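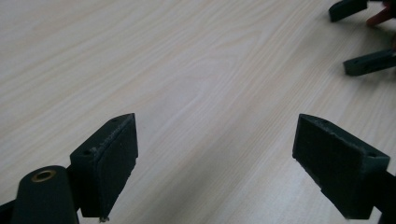 Trullholm open day, who went?

Posted in: Local > Out and About

gantry_gus
Back from the Trullholm open day with a tote bag and mild sunburn from the strip lights. They had people out of the queue working the hand-held grippers, one in each hand, at a table. You squeeze, the jaws close, you try to fold a tea towel, and a grown man in a lanyard says "lovely" whatever happens. Anyone else go?

pellmell
Went with my dad. He queued 3 quarters of an hour for the tea towel and then told the lanyard man he had hands at home.

Okoro_H
Hauwa from Trullholm (I was the other lanyard). Thank you for coming, and thank your dad, he has been quoted in the office since. The folding is how we teach the arm in the next room. We want 1000 goes at the towel before we let it try on its own, and the open day got us 400.

gantry_gus
So I was unpaid labour.

Okoro_H
You had a biscuit.

tinribs
I'll be the misery then. I drove over to see a robot and spent the morning being one. The arm in the next room moved for a few minutes before lunch and then had a sheet of paper stuck on it saying "back at 2". If you put "robotics open day" on the poster, people expect a robot.

S_Balogun
Disagree with tinribs. The arm was the dull part. I've seen arms wave at Samero's stand every year and learned nothing except that they can wave. Holding the thing yourself, you find out how much your fingertips were doing. I couldn't get the corner of the towel up off the table at all, and I have a degree.

tinribs
In towels?

S_Balogun
Civil engineering. Close enough, apparently not.

pellmell
Did anyone else find the pads a bit slippery on the hem? I kept getting the towel as far as halfway and then it slid off with great dignity.

Okoro_H
Yes, hems are a pain. Try coming in flatter next time and pinching further back than feels right. Nnamdi on our side does it in one go, and he is unbearable.

musa_og
Question for Hauwa. Are all those clumsy attempts any use? Surely you don't want the arm learning from pellmell's dad.

Okoro_H
Some get thrown out. The slow ones are fine, and we like seeing people fumble and recover. Somebody who lifted the towel with one gripper and waved it at his wife did not make it in.

gantry_gus
That was me.

tinribs
I'll grant you the table was better than I'm making it sound. My youngest had to be peeled off it. Still say the poster was cheeky. Parking was also 3 quid, in a field.

S_Balogun
The field belongs to the farm, take it up with the sheep.

modupe_n
Is there another one? We turned up at Rurau by mistake, which is a carpet warehouse. Very nice people. Bought a runner.

Okoro_H
February, same building, poster to be reworded. We're moving on to socks. Please park in the field and follow the signs, and if you see carpets you've gone too far.

pellmell
Dad says he'll come for socks but he wants two biscuits.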